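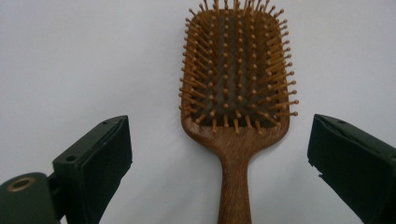
*Section 3: Setting Up for a Pick. Written by Caradog Maddocks with corrections by Jasmina Vukčević, Loltavbridge Robotics Club. Revised 2019-09-24.*

By now you have read Section 2 and the hand-held gripper is charged, assembled and no longer making the noise. If it is still making the noise, go back to Section 2. The noise doesn't get better with confidence.

This section covers the brush pick, the first recorded task every new member does. A wooden paddle brush goes on the table, bristles up, and you close the fingers on the handle, lift it, carry it to the tray and set it down. You will think this is beneath you. Rosalie Leitner thought so in August, and her first eleven tries are kept in a folder called "rosalie_art."

## 3.1 Before you start

You need:

- the hand-held gripper, with both dark green fingers fitted
- the wooden paddle brush from the task bin
- the pale table, cleared
- the tray
- the club laptop with Mestero open
- a free card with room for at least 900 clips

**Note.** Mestero is our own recording program. Cyrill Leitner wrote it over one summer and named it himself. Complaints about the name go to Cyrill. Complaints about the program also go to Cyrill, but he answers those.

## 3.2 Check the fingers

1. Switch the gripper off. The switch is under your thumb, where you will also hit it by accident for your first two weeks.
2. Look along the inner face of each finger. Small nicks and ragged bits on the edges are normal for ours and can stay. A crack running across the face can't.
3. Push each finger sideways with one hand. It should feel dull and stubborn. If it wobbles, tighten its screw a quarter turn and try again.
4. Squeeze the trigger slowly and watch the fingers meet. They should touch along the whole inner face at the same moment. If the tips touch first, one finger is on upside down.

**Caution.** Don't trim the ragged bits with a craft knife. The fingers are printed, the printer is shared with the art department, and the queue is as long as you would expect from people making chess sets.

## 3.3 Place the brush

5. Lay the brush on the table with the pegs facing up and the handle pointing toward you. The cushion side goes up every time. A brush lying on its pegs rocks when you touch it, and that is a different task (Section 6, which Jasmina has promised to finish).
6. Keep the handle close to straight. A small tilt is fine and even welcome. Hermine Hämmerli once lined up every brush with a steel ruler, and we ended up with a model that could pick up brushes only for Hermine.
7. Take your hands away. Mestero starts each clip on the foot pedal, and a clip that opens with your sleeve in it gets thrown out.

## 3.4 Approach

8. Open the fingers all the way.
9. Bring the gripper in low, from the handle end, so there is one finger on each side of the handle. Leave a gap on both sides. You want the brush between the fingers before anything touches anything.
10. Look at the laptop. Both fingers should show in the lower corners of the picture, and you should be able to see the whole cushion and the neck. If the end of the handle has dropped out of view at the bottom, leave it. If the pegs at the top have gone completely, you are too close, so back up.
11. Hold still while you say "one Mississippi" in your head. Out loud is allowed when you are alone in the room.

**Note.** The outer pegs lean out past the wood on both sides. Close on the head and you will be gripping those before you get anywhere near the frame. They bend, they spring back, and the brush leaves. Go for the handle, a little below the neck, where the sides are plain wood.

## 3.5 Grip and lift

12. Squeeze slowly. If one finger reaches the wood first, the brush will slide over to meet the other one. Let it. Chasing it with your wrist makes the clip useless and also looks silly on playback.
13. When both fingers are on the handle, squeeze until the trigger clicks once. A second click means you are trying to crush a hairbrush.
14. Lift straight up to the height of the tray rim. The head is the heavy end and will want to dip. Keep your wrist level and allow it some dip.
15. Carry the brush over the tray, lower it until it touches, and only then let go.
16. Press the pedal to end the clip.

**Caution.** Dropping from a height is faster, and the gripper learns it with great enthusiasm. We lost the spring regional to the Amarasinghe school team because our robot had been taught by people in a hurry. The judges were kind about it. The mug was not ours to begin with.

## 3.6 If it goes wrong

| What happens | What to do |
|---|---|
| Brush spins when lifted | You gripped too far down the handle. Move nearer the neck. |
| Brush slips out forward | Wipe the inner faces with a dry cloth. Not your shirt. |
| Fingers stop short of the handle | Battery. It is always the battery. |
| Mestero says "clip too thoughtful" | You took longer than Mestero allows. Cyrill considers this message funny. |
| Gripper makes the noise | Section 2. |

## 3.7 Saving

17. Watch the last clip before you save the batch. One is enough to catch a smeared lens.
18. Name the batch with your initials and the word "brush." The Cetix server refuses spaces and says nothing about it, so a batch called "my brush picks" simply goes wherever such things go.
19. Write your total on the whiteboard. The club stands at 1,370 good clips as this section is revised, and almost 900 of them are Hermine's.
20. Put the brush back in the task bin and the gripper on its charger, fingers open. A gripper stored closed will be reassigned to whoever stored it, along with the cleaning of its trigger.

Section 4 does all of this again with a spoon.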